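Small ovens, short reach

The benchtop oven is sold on capacity, yet most of the complaints about it concern the door. A drop-down door, hinged along the bottom edge, needs clear bench in front of it equal to its own height. On a shallow counter that space is usually where the bowl or the cutting board already sits.

Arturo Grasso fits out small kitchens and keeps a plain rule for the layout. Measure with the door fully down, add 20 centimetres, and treat the total as the oven's real depth. He marks it on the bench with masking tape before anything else is placed. In a recent galley job the oven and its open door left room for one mixing bowl and very little else.

Angle matters too. An oven set square to the wall forces the cook to stand directly in front of the glass. Turned slightly toward the working side, it lets food move from bowl to rack in one short sideways motion, and the forearm stays clear of the open door. Check the maker's clearances at the back and sides before turning it, as a rear corner will end up closer to the wall.

Bowls are the other half of the question. A round bowl with a defined rim can be gripped from any side. Grasso parks his midway along the bench, far enough from the door that it can be lowered without looking.

Surface colour is largely a matter of upkeep. White benches show every scuff, 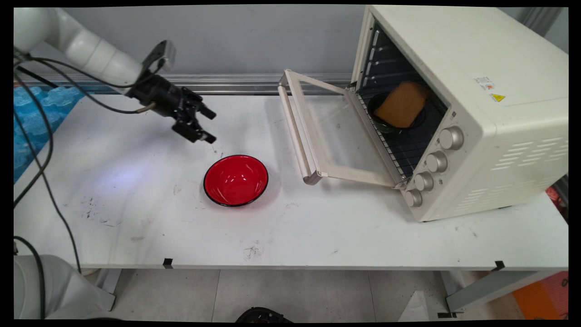 and a darker laminate hides them at the cost of showing flour.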